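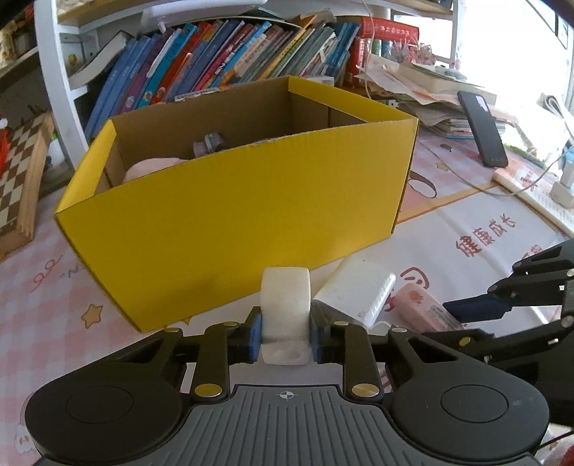 Drollwood Parts Room - Minutes of the February Meeting

1. Opening
The meeting opened at 3:00 p.m. The minutes of the previous meeting were approved without change.

2. Boxes
It was reported that the yellow cardboard boxes remain in use for the white pieces. Members agreed that an open box should stay on the work surface during packing and be closed only when the packing slip is inside. A request for plain brown boxes was declined - the yellow is easier to find on the shelves at Tallthorpe.

3. Order 586
The order for Drikside is to be packed first. White pieces are to go into the box one at a time. Any piece with a chipped edge is to be set aside and entered on the return sheet.

4. Supplies
The quote from Chiang for 3000 boxes was received. The price was accepted, subject to delivery in 8 separate lots. Storage for the first lot was not settled and is carried over.

5. Other business
The label printer is still out for repair. Labels are to be written by hand until its return.

The meeting closed at 3:50 p.m.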